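Folding night is back, and this time we start with the greens

If you came to the first linen evening at the Nurard room you'll remember how quickly it filled up, and how we ran out of table before we ran out of cloth! We're doing it again in February, and I could not be happier. Anatole Rolland will be showing his flat fold for napkins and hand towels, the one he picked up while working the linen room at the Mathur guesthouse, and Teemu Manninen is bringing his rolls.

Bring two cloths of your own. Old ones are best, washed plenty of times and gone soft, and please leave the starch at home. A plain white surface underneath makes a big difference when you're learning (you can see your edges so much better), so we'll have one at every place. 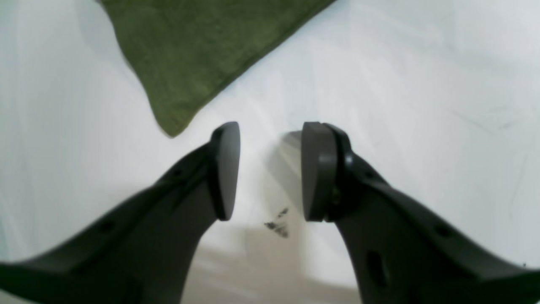
Anatole's fold begins with smoothing from the middle outward, flat hands, no tugging. Then thirds the long way, a half turn, and thirds again. It sounds like nothing much, but a shelf done this way is a joy to open, and you can pull out one towel without the rest sliding after it. I have redone my whole hall closet since last time and I'm still going back to look at it.

Teemu works differently. He folds a side over first and only then starts to roll, and he's very relaxed about wrinkles, which I found a huge relief. 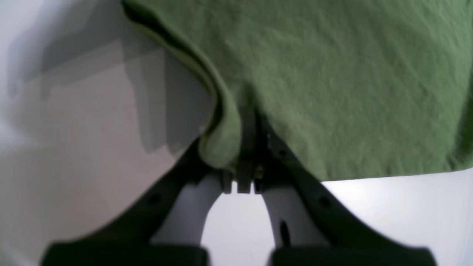
Color is the other thing I want to talk about on the night. I've been a white-linen person forever, and the Falenska swap shelf has completely turned my head. A soft olive or sage green like this one is so easy to live with, the light creases look perfectly at home on it, and a thick folded edge gets a lovely deep shadow along it that you'd never notice on white. Iltesov have a basket of remnants put aside for us too, so if you fall for a color you can take a piece home and hem it.

Places are 300 kronor with tea included. Write to Anatole to book, and tell him if you'd like to sit at the rolling end!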